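Coffee stains on a white matte table

Kitchen & Dining > Care and Cleaning
33 replies, page 1

prikholm_flat
Joined August

We bought a white Skadby table for the kitchen and it marks if you look at it wrong. Matte top, no gloss at all. I drink four or five coffees a day and there are always brown dots near where I sit. Dish soap gets most of them. What are people using on the rest?

Bellden20
Melamine sponge, the white kind. Wet it, squeeze it out, rub lightly.

tallow
Please don't do that on a matte top. It's an abrasive. I had a shiny patch the size of a saucer after one winter of it and you can't undo that. Baking soda paste, ten minutes, wipe off.

Bellden20
Baking soda is an abrasive too. I've used the sponge for years — light pressure — and have no shiny patches.

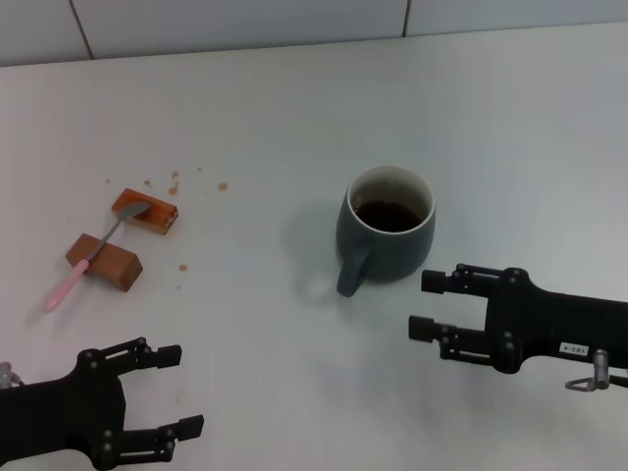 Mahtab Kazemi
Section moderator
694 posts

My table is white too and I drink it black, so I get the same specks. Most of mine come from the spoon and not the mug. I started laying the spoon across a couple of small wood blocks so the bowl end stays up off the table. I still get crumbs or spots around the blocks, but they wipe up with a damp cloth if I do it the same morning. For old ones I'd go with tallow's paste. Try it on the underside first.

tallow
Doesn't the wood stain?

Mahtab Kazemi
Section moderator
694 posts

The top one has a reddish-orange face that looks glazed, and the bowl sits on that. The bigger one is plain brown and only has the stem over it.

r_palaniappan
Seems like a lot of stuff on the table to save wiping. I put the spoon in the sink.

prikholm_flat
I stir more than once so the sink is no good for me. Tried the paste last night on two old spots. One is gone, the other is lighter. Will do it again tomorrow.

Bellden20
Sponge would have got both.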